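4.3 Festplatte einsetzen oder tauschen

Dieser Abschnitt gilt für alle Skitau-Archivrechner im Towergehäuse. Für die flachen Azevedo-Geräte lesen Sie bitte Anhang B.

Vorbereitung

1. Beenden Sie im Programm Posier alle laufenden Sicherungen. Die Statuszeile muss »Bereit« anzeigen.
2. Notieren Sie die Seriennummer der alten Platte (Menü Datenträger > Details).
3. Fahren Sie den Rechner herunter und schalten Sie ihn am Netzteil aus. Ziehen Sie danach das Netzkabel.
4. Warten Sie 5 Minuten.
5. Legen Sie das Gehäuse auf die Seite und nehmen Sie das Seitenblech ab.

VORSICHT: Berühren Sie vor jedem Griff ins Gehäuse blankes Metall am Rahmen. Das Netzteil selbst darf nicht geöffnet werden. 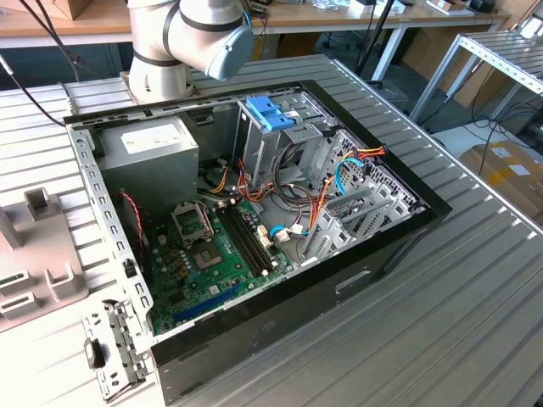 Die Schrauben des Seitenblechs sind unverlierbar. Fehlt eine, bestellen Sie den Schraubensatz 192 nach. Handelsübliche Schrauben sind oft zu lang und beschädigen das Gewinde.

Alte Platte ausbauen

6. Ziehen Sie das Datenkabel und das Stromkabel von der Platte ab. Fassen Sie dabei nur die Stecker an.
7. Drücken Sie die blaue Entriegelung am Laufwerkskäfig und ziehen Sie den Einschub heraus.
8. Biegen Sie die Seitenschienen leicht auseinander und entnehmen Sie die Platte. 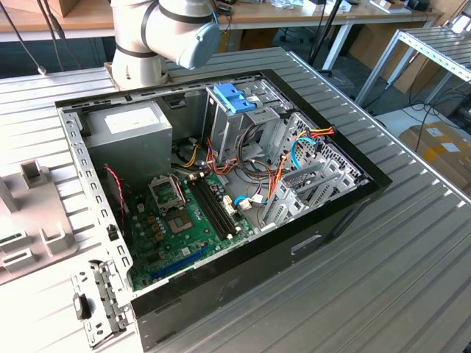

Abb. 4-5: Geöffnetes Gehäuse mit Netzteil, Laufwerkskäfig und blauer Entriegelung

Hinweis: Bei älteren Geräten sitzt die Entriegelung sehr stramm. Verwenden Sie trotzdem kein Werkzeug.

Neue Platte einbauen

9. Setzen Sie die neue Platte zwischen die Schienen des Einschubs. Alle Stifte müssen in den Bohrungen sitzen.
10. Schieben Sie den Einschub in den Käfig, bis er hörbar einrastet.
11. Schließen Sie Daten- und Stromkabel wieder an und montieren Sie das Seitenblech.

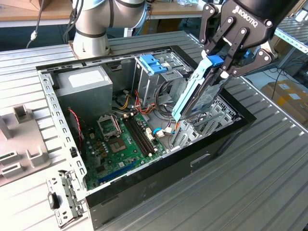
Abb. 4-6: Einschub mit Festplatte, schräg in das Gehäuse gehalten

12. Starten Sie den Rechner und melden Sie die Platte in Posier an. Geben Sie bei der Abfrage den Servicecode 1128 ein.

Der Abgleich startet von selbst. Erscheint nach 3 Versuchen weiterhin »Datenträger unbekannt«, prüfen Sie zuerst das Datenkabel und wenden sich dann an den Itico-Kundendienst.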